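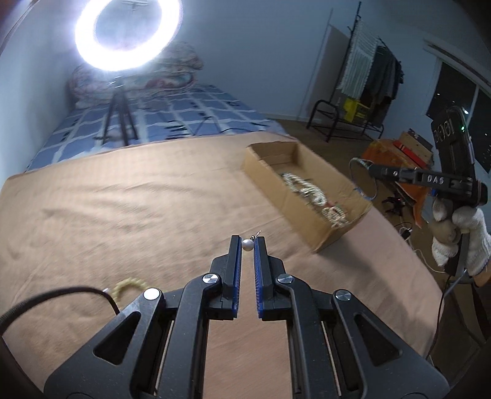

Attachment 1. Left gripper view, earring held between the tips, jewelry sorting task.

Ticket: small items drop out of "held" state during the lift
Project: Pallusero, jewelry set
Component: hand-held grippers, recording and export
Priority: medium
Status: closed, one follow-up open

Original report

We record the jewelry sorting task with two hand-held grippers, one for each hand. The operator picks pieces from the cloth and puts them in the open cardboard box, then takes them out again for the next episode. With bracelets and strands of beads everything is fine. With the earrings we have a problem.

When the operator closes the jaws on a pearl earring, the jaw width value goes down as it should. Then, during the lift, the export marks the gripper as "empty closed" and not as "holding". The video shows the bead between the blue pads, but the label says there is nothing. The checker in Pralis then rejects the episode with this message:

grasp_state mismatch: object visible, state=EMPTY_CLOSED

From the July batch we sent 24 episodes with earrings and all of them came back with this message. Episodes with bracelets from the same evening passed. We would like to know if we must record again, or if the labels can be corrected on your side.

What we tried before writing:

Restarted both grippers and the recording program. No change.
Exchanged the left and right gripper. The error follows the object and not the device. Both units do it with earrings.
Asked the operator to squeeze harder. This made it worse, the bead jumped away to the side and we spent a long time looking for it on the floor.
Cleaned the pads with a dry cloth. No change.

Reply from support

Thank you for the clear report. Please do not record again yet.

Could you send us the calibration file for each gripper, and the raw jaw width for one rejected episode? We need the raw values, before Tramar makes the export. Also please tell us which zero procedure you use in the morning, the short one or the long one.

Reply from site

Files are uploaded. We use the short zero. We close the jaws by hand until they touch, press the button one time and wait for the green light.

One more observation. If the earring is taken by the metal pin and not by the bead, the state is also wrong, but from the first moment of the grasp. With the bead it is correct for a short time and becomes wrong only when the hand goes up.

Reply from support

This observation helped a lot. We looked at your raw values and we think there are two causes together.

First, the threshold. Tramar decides "empty" when the jaw width is below 3 mm. This limit was chosen for kitchen objects, where nothing is so small. When your operator lifts, the fingers press a little more, the ribbed pads give way around the bead, and the width reading goes under the limit. The pin is thinner than the limit from the start, so it never had a chance.

Second, the zero. In your calibration file the closed position was saved with the pads already compressed. The short procedure permits this, it depends on how strongly the person closes the jaws. The result is that the reading has an offset, and it is not the same on the two units.

Please do the following, in this order:

1. Close the recording program on the computer. Leave the grippers connected.
2. Run the long zero on each gripper, one after the other. Let the jaws come together until the pads only touch. Do not press.
3. When the program asks for a reference object, use the thin gauge from the Preda kit, not the thick one.
4. Open the task profile and set empty_width to 1 mm. Leave the other values as they are.
5. Record 3 test episodes with one earring taken by the bead, and send us the raw files before you continue with the batch.

For the old episodes: the raw width is saved, so we can export again with the lower limit and subtract the offset. You do not need to record them again, except where the object was taken by the pin.

Reply from site

Steps done. We had one difficulty with step 2. The operator wears knitted gloves during the recording, and with the gloves it is hard to feel when the pads touch. The long zero failed 2 times with "unstable closed position". Without gloves it passed immediately. Maybe you can write this in the instructions.

The test episodes are uploaded. In all of them the state stays "holding" from the grasp until the release over the box. We also tried one bracelet to be sure that the bigger things still work, and it was fine.

A question about the pin. The people who train the model prefer that the examples are varied, so we do not want to forbid this grasp completely. Is there a way to keep it?

Reply from support

The test files look good. The offset is now almost the same on both units.

About the pin: with width only, we cannot separate it from an empty gripper in a safe way. For now please tell the operators to take earrings by the bead. If it happens by accident, do not stop the episode. Finish it normally and put the tag "pin_grasp" in the note field. These episodes will not go to the automatic checker – a person will look at the video and set the state manually. They are useful for training also when they are few.

The glove remark is added to the zero procedure.

Reply from site

Understood. We put a paper with the new rule on the wall next to the recording table. The export of the old batch arrived on Sunday. Most episodes passed, and the ones with the pin are in the manual list as you said.

You can close this one from our side. Please keep open the part about the pin, we have a set with thin chains planned next and I am afraid it will be the same story.

Closing note

Cause: empty_width limit too high for small objects, plus closed position saved with compressed pads.
Fix: long zero without gloves, thin gauge, empty_width 1 mm in the jewelry profile. Old batch exported again.
Open: state detection for objects thinner than the limit (pins, chains). Moved to a separate ticket, linked to this one.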